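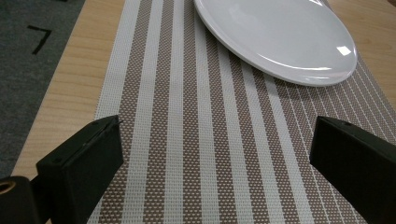

Call for Participants: Still Life Residency at Guvska

Guvska is looking for painters who can spend a month on the same four objects without asking for a fifth. The residency runs through August, in the upstairs studio on Bucur Street. It has north light, a sink that drains when it feels like it, and easels bought from a school that was glad to see them go.

We are after people who work from observation, in oil, gouache or egg tempera. Photographs may be used for reference after the first week, by which point most people have stopped wanting them. Abstract painters are welcome to apply and have done well here, though one did spend the whole month on the edge of a shelf.

What we provide: a shared studio open from 7 a.m., a room with a door, a stipend of $500, and 30 stretched panels divided among the group by a method that has ended friendships. What we don't provide: lunch, criticism before noon, or varnish. The varnish rule dates from the Skilex show and is not up for discussion.
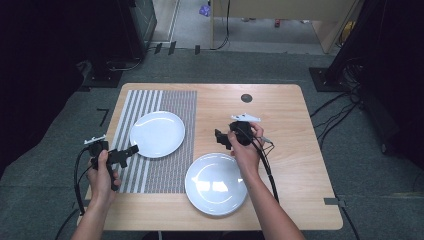

Brândușa Sandu wrote to us after her month that she had arrived with plans for a series and left with one small painting of a jar, and that it was the first picture in years she hadn't wanted to fix. She also asked us to mention the stairs. There are 57 of them. Please pack accordingly.

To apply, send five images of recent work and one page on something you have failed to paint. Skip the artist statement. Last year we got over 78 of them, and the word "liminal" has been retired out of respect. The page on failure is the part we read first, so be specific. A good one might take on pale wood grain with a patch of reflected light across it, the kind where the streaks go wavy like flames and every brush you own wants to turn them into bacon. Tell us what you tried, what color you mixed, and where you gave up.

Finished work may be included in the fall group show at Flarkinero, which takes a third of any sale and hangs everything slightly too high. Taking part in the show is optional. Carrying your own panels down the stairs is not.

Applications are read as they come in. Every applicant gets an answer, usually a short one. 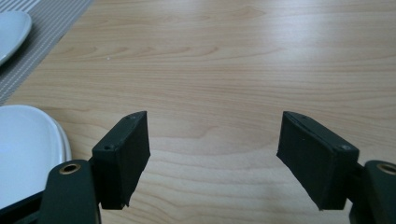

Collectors of odd jobs should know we also need one paid studio assistant for the month, mornings only. The work is mostly sweeping, taping marks so that nobody's setup wanders overnight, and telling grown adults to cap their turpentine. You would also set up the beginners' table, where the first exercise is a striped placemat laid at an angle on plain wood, thin gray and white lines running off on the diagonal. It looks like an easy hour and generally takes three days. Painting experience helps, but patience with painters helps more. Send a short note with the word "assistant" in the subject line, and say how early you can get up.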